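Indetville Community Board > Home and Household > Washing white socks, hot or cold?

fokden_laundry_fan
I want to ask about white cotton socks. I wash 8 pairs every week and after two months they become gray on the bottom. My machine is a Peixoto, quite old, and the water in Pranthorpe is very hard. I tried a hot cycle with normal powder and the color is better, but the cuffs become loose. Does anybody have a method that keeps both?
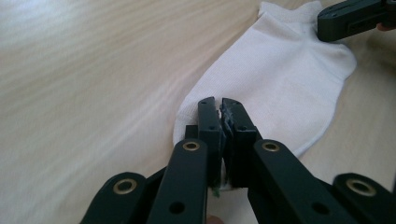
Posted by marsh_kettle on 1/25/19
Member, 1469 posts

Hot water is not your problem, I think. The dryer is what kills the elastic. I wash mine hot and hang them by the toe, never by the cuff, and the cuffs stay tight for more than a year. For the gray, soak them overnight in a bucket with washing soda before the wash. Please do not mix them with towels, the lint goes into the knit and stays there.

greenporch6
I must disagree about the hot water. If there is sweat or a little blood on the sock, hot water fixes the stain. First cold rinse, then warm wash. I learned this in June when I ruined a whole bag of tennis socks.

marsh_kettle
For blood, yes, you are right. For normal dirt from the floor I still say hot.

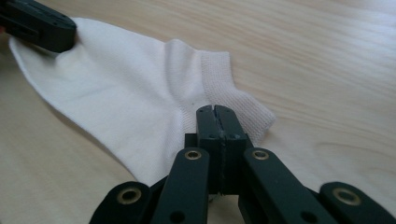
What I do now (greenporch6, 931 posts)

Turn every sock inside out and shake it.
Rinse cold for ten minutes.
Rub the sole with plain bar soap, and let it stay while you drink your coffee.
Wash warm, with half of the powder that the box says. In hard water add a softener for the water, not for the fabric.
Dry in the air.

fokden_laundry_fan
Thank you both. Half of the powder surprises me, because I was always adding more when they looked gray. Is chlorine bleach also a mistake?
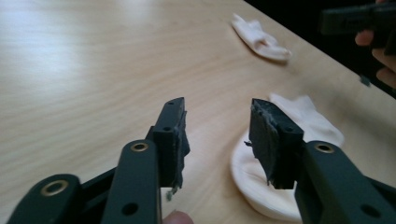
tildeplum thinks bleach is fine once in six washes if the sock is pure cotton, but most socks have some elastane and it turns them yellow. Read the label first. Oxygen bleach is slower but it is safer for the cuff.

fokden_laundry_fan
My label says 80 percent cotton, so I will buy the oxygen one on Saturday and write again after a few washes.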